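Tustham food parcel service moves to larger premises

Saturday, June 12, 2021

The Borkley Trust has confirmed that its food parcel service in Tustham will move to larger premises at Kindomell House in July. The service supplied 402 parcels during the spring, an increase of 67 on the previous quarter.

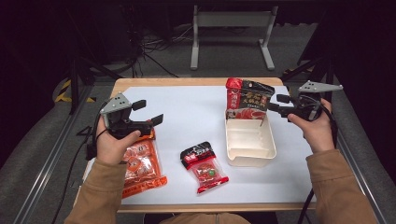
Packing will continue to follow the system introduced last year, in which each order is made up on a table before it is bagged. Trays are used to keep the items for one household together. Packets such as the red and black one with a picture of sliced meat are stood upright in the tray, so that the label can be read and checked against the order.

The new premises will provide 14 packing places — four more than at present — and a separate cold store. Deliveries to the Baert estate will not be affected by the move. Households already registered need take no action.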